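# About Rind

Rind is a cheese shop with a classroom attached, or a cheese school that sells its homework. We've been at it long enough to stop correcting people either way.

Amna Bangash started the business after twelve years in insurance, a field she still describes as "cheese without the cheese." She teaches the beginner course, where you'll make ricotta, then mozzarella, then a phone call to your spouse explaining that you need a second refrigerator.

Fiorella Ruggiero runs the aging room. It holds 600 wheels at 55 degrees and has its own opinions about humidity. She turns every wheel by hand and would prefer that you not talk to her while she does it. Nii Sowah looks after the counter and will let you taste nearly anything, including a washed-rind number called Dolletti that has cleared the shop twice. We're proud of it. We also keep it in a jar with a lid.

Classes run in the evening and seat eight. The fee is $160 and covers milk, cultures, an apron and whatever you manage to produce – results vary, and we've eaten worse. You don't need experience. You do need to take your rings off, and Amna will ask.

We buy our milk from two farms up the road and pay them on time, which in this trade counts as eccentric. The shop closes for the first half of December, when Fiorella goes home to see her mother and the rest of us are not trusted with the aging room.

Gift cards are sold at the counter. Parking is behind the building, next to the bakery, whose owner would like you to know that those spots are hers before noon.

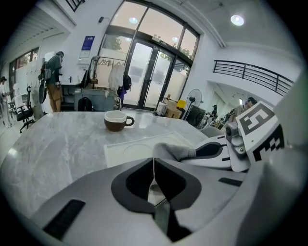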